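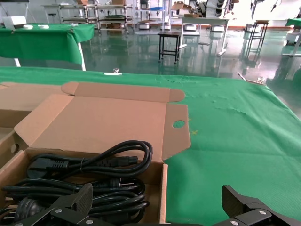
Khairul Purba asked that the cord boxes be brought under the same inspection as the extension reels, noting that a detachable power cord put away with a damaged plug is likely to be issued again before anyone looks at it. The request has been adopted. Section 2 is new, and Section 4 has been reworded to match.

# Power Cord Storage and Work Tables – Inspection Checklist

**Site:** Grimside, assembly hall
**Period:** December
**Inspector:** Ojārs Adomaitis
**Reviewed by:** Poul Thygesen
**Form:** 966

Mark each item **S** (satisfactory), **A** (action required) or **N** (not inspected). An entry marked A must carry a comment. Cords are to be unplugged at both ends before handling.

## 1. Boxes and labels

| Item | Requirement | Mark |
|---|---|---|
| 1.1 | Box is dry, with no split corners or crushed walls | S |
| 1.2 | Lid opens fully and closes without pressing on the contents | S |
| 1.3 | Hand holes and punched openings are free of torn edges | S |
| 1.4 | Label states cord type, length and rating | A |
| 1.5 | Nothing other than cords is stored in the box | S |

**Comment, 1.4:** Labels give the type only. Length and rating are to be added in permanent marker. The storeroom has asked whether one label per shelf would be enough; it would not, as the boxes are carried to the tables and do not always return to the same shelf.

## 2. Detachable power cords

| Item | Requirement | Mark |
|---|---|---|
| 2.1 | Outer jacket free of cuts, flattening and exposed conductors | A |
| 2.2 | Plug prongs straight, firm in the body and not discolored | S |
| 2.3 | IEC connector free of cracks and heat marks | S |
| 2.4 | Strain relief intact at both ends | A |
| 2.5 | Rating marked on the cord or plug and readable | S |
| 2.6 | Cords coiled in wide loops and secured singly | A |

**Comment, 2.1 and 2.4:** Of 31 cords examined, four were withdrawn. Two had cuts in the jacket near the plug. The other two had strain reliefs pulled away from the connector. All four were tagged and placed in the reject bin. Repair with tape is not permitted under any circumstances.

**Comment, 2.6:** Cords in several boxes had been coiled together. Each cord is to be coiled and tied on its own with a hook-and-loop strap. Wire ties are to be removed where found, including those supplied by the manufacturer.

Villads Zoëga has questioned whether straps are needed for cords under three feet. The requirement stands for the present and will be looked at again once the straps have been in use for a full period.

## 3. Tables and coverings

| Item | Requirement | Mark |
|---|---|---|
| 3.1 | Table stands level and does not rock under hand pressure | S |
| 3.2 | Covering secured at the edges, with no overhang reaching the floor | S |
| 3.3 | Clips undamaged and gripping the full thickness of the tabletop | A |
| 3.4 | Covering free of burns, adhesive and metal offcuts | S |

**Comment, 3.3:** Two clips on the north row were cracked and have been replaced from stock. Table 11 was fitted with a clip of the wrong depth, which came away when the cloth was pulled. A larger size is on order from Dalluvano.

## 4. Shelving, stools and floor

| Item | Requirement | Mark |
|---|---|---|
| 4.1 | Heavier boxes kept on lower shelves | A |
| 4.2 | Casters on wheeled shelving roll freely and lock, where locks are fitted | S |
| 4.3 | Stools kept clear of the marked walkways | S |
| 4.4 | Floor clean, with no cords left across a walking route | S |
| 4.5 | Cord boxes returned to shelving at the end of the shift | N |

**Comment, 4.1:** One full box was moved down from a top shelf during the inspection.

**Comment, 4.5:** Not inspected. The visit ended at 3:30 p.m., before the close of the shift. Valdemar Dalsgaard will check this item separately and enter the mark on the hall copy.

## 5. Actions

- [x] Withdraw and tag damaged cords – O. Adomaitis
- [x] Replace cracked table clips – O. Adomaitis
- [ ] Add length and rating to box labels – K. Purba
- [ ] Separate and strap all cords – K. Purba
- [ ] Fit larger clip to Table 11 – V. Zoëga
- [ ] Complete item 4.5 – V. Dalsgaard

Open actions are to be reported to Poul Thygesen before the January inspection. The signed copy is kept in the hall office.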